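**Hinweis zum Parallelgreifer-Satz Wudel 332, Stand Juni.** Wer den Satz vor Juni bezogen hat, liest bitte zuerst den Abschnitt »Haltekraft nach Quittieren«. Wer ihn danach bezogen hat, liest ihn auch, denn die Firmware verteilt sich nicht von selbst auf die Regale.

# Wudel 332 – Greifersatz für zweiarmige Tischaufbauten

Der Wudel 332 besteht aus zwei elektrischen Parallelgreifern mit weißem Halter und schwarzen Fingern, dazu Kabel und ein Heft mit Schrauben, von denen erfahrungsgemäß eine übrig bleibt. Gedacht ist er für Labore, Lehrwerkstätten und alle, die einem Roboterarm etwas Kleineres als eine Palette in die Hand geben wollen. Eine Pinzette zum Beispiel.

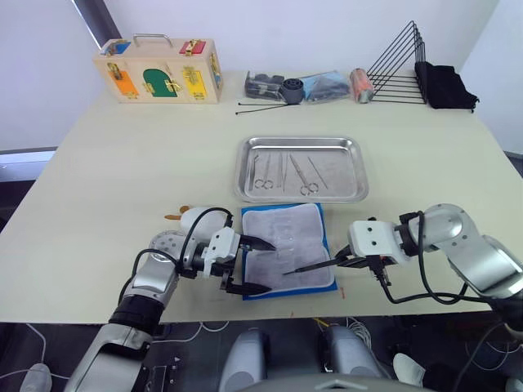 *Foto: Hajar Naciri / Merine Anwendungstechnik*

Mit schmalem Werkzeug beginnt auch der unangenehme Teil dieser Seite. In unserer Anwendungstechnik hat ein Greifer nach einem quittierten Not-Halt seine Pinzette fallen lassen. Er hat sie vorher ordentlich gehalten, auch während des Halts, und dann, als alle erleichtert auf »Weiter« gedrückt hatten, mit großer Höflichkeit die Finger geöffnet. Verletzt wurde niemand. Die Tischplatte hat eine Kerbe, und Dilwyn Llewellyn hat seither eine Meinung zu Quittiertasten, die er auf Anfrage gern vorträgt.

## Haltekraft nach Quittieren

Die Ursache war banal und hat uns trotzdem 2 Wochen gekostet. Beim Quittieren liest der Greifer seine Parameter neu ein. Dabei stand die Sollkraft für 40 Millisekunden auf dem Auslieferungswert, und der lautet null. Ein breites Werkstück, das zwischen den Fingern klemmt, übersteht das meistens, weil die Mechanik träge ist. Ein dünner, glatter Schaft übersteht es nicht.

Gesucht haben wir zunächst natürlich woanders: am Kabel, am Stecker, an den Fingerbelägen, beim Kunden. Ritu Agarwal hat schließlich den Kraftverlauf mitgeschrieben und die Lücke im Protokoll gefunden, an einer Stelle, die laut unserer eigenen Dokumentation gar nicht existiert. Die Dokumentation ist inzwischen überarbeitet.

**Betroffen:** Greifer mit Firmware 3.1 und älter, sofern die Option »Parameter bei Quittieren laden« aktiv ist. Sie ist ab Werk aktiv. Fragen Sie nicht.

**Nicht betroffen:** Greifer an der Steuerung Ifans, die das Neuladen schon immer verweigert hat. Wir hatten das jahrelang als Fehler der Ifans geführt.

### Was zu tun ist

1. Werkzeug oder Werkstück aus dem Greifer nehmen, bevor Sie irgendetwas quittieren.
2. Firmwarestand im Menü unter »Gerät« ablesen.
3. Firmware 3.2 aufspielen. Beide Greifer einzeln, auch wenn das Menü »alle« anbietet.
4. Not-Halt über einer weichen Unterlage auslösen und quittieren, mit einem Teil im Griff, um das es nicht schade ist.

Bis zum Update gilt: Nach jedem Not-Halt bleiben die Hände vom Arbeitsbereich weg, auch nach dem Quittieren. Spitze und scharfe Gegenstände gehören so lange nicht zwischen die Finger. Ja, das schließt die schöne Vorführung mit dem Skalpell ein.

## Zweiarmiges Halten

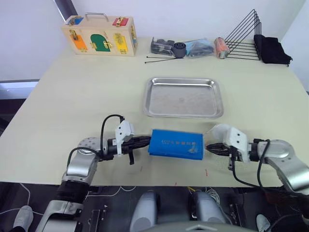

Beim Halten mit beiden Armen kommt eine zweite Eigenheit hinzu. Wird nur ein Greifer quittiert, weiß der andere davon nichts und drückt weiter, wie er es gelernt hat. Das Teil kippt dann zu der Seite, die gerade nachdenkt. Firmware 3.2 koppelt die Quittierung, sobald beide Greifer im selben Projekt als Paar angelegt sind. Als Paar angelegt heißt: im Menü. Nebeneinander anschrauben genügt nicht, Glenys Rosser vom Service hat diese Frage im Juni mehrfach beantwortet.

Wer mit der Fremdsoftware Flarnuleo arbeitet, muss die Kopplung dort abschalten. Zwei Programme, die sich gegenseitig die Freigabe erteilen, kommen zu keinem Ergebnis.

## Lieferumfang und Ersatzteile

- Greifer links und rechts, baugleich (die Aufkleber dienen dem Frieden in der Werkstatt)
- Halter, weiß
- Fingersatz, schwarz; glatte und gerillte Beläge
- Anschlusskabel, ausreichend lang, um eine Schlaufe über dem Handgelenk zu lassen. Lassen Sie sie.

Fingerbeläge tauschen wir bei betroffenen Geräten kostenlos, falls sie beim Suchen nach dem falschen Fehler gelitten haben. Eine formlose Nachricht mit Seriennummer an den Merine-Service reicht. Rückmeldungen zur Firmware 3.2 sammelt Mali Beddoe, am liebsten mit angehängtem Protokoll.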